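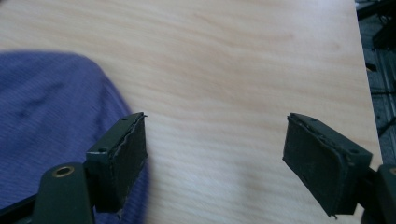

Folding knits on a wooden table: does the surface matter?

falter44
Posted 23rd August

I fold on a pale wood tabletop, smooth, somewhere between matte and satin. Woven cotton is fine. Light knits are the problem. When I smooth the near side toward me, the whole piece creeps, and the fold line ends up off square. The periwinkle ribbed one is the worst of the lot. Do people put something under the fabric, or is this technique?

Siriwardena
Technique. You are dragging the cloth. Lay it down bunched, open it from the center outward with flat hands, then lift each edge and set it where it goes. No pulling once it is down.

clanley_2
Disagree in part. A satin finish has very little grip on a fine knit. I put a cotton sheet over the table, pulled tight and clipped underneath. Creep stopped the same day. I changed nothing about how I fold.

Siriwardena
A sheet adds a second layer that can wrinkle. Now there are two things to keep flat.

clanley_2
Not if it is clipped.

Tharindu Jayasinghe
Check the direction of the ribs first. A rib knit stretches across the ribs far more than along them. If you smooth across, it extends, then relaxes after you let go, and that looks like sliding. Smooth along the ribs only. Make the first fold parallel to them as well.

falter44
I have been smoothing across. Will try along.

Is there any case for sanding the top to a duller finish? I have 80 and 500 grit in the garage.

Tharindu Jayasinghe
Do not use 80 on a finished top. It will go through the coating and leave scratches that snag knits. 500 will dull the sheen slightly, but I would not expect a difference you could feel in the fabric.

Faltura
Agree on the sandpaper. I tried a felt pad last December and took it off again. It held the cloth so well that I could not shift a fold after placing it, and it shed lint.

falter44
Update: smoothing along the ribs fixed most of it. The last fold still drifts toward the hem. Clipping a sheet on next.

Siriwardena
Lift the hem before you smooth.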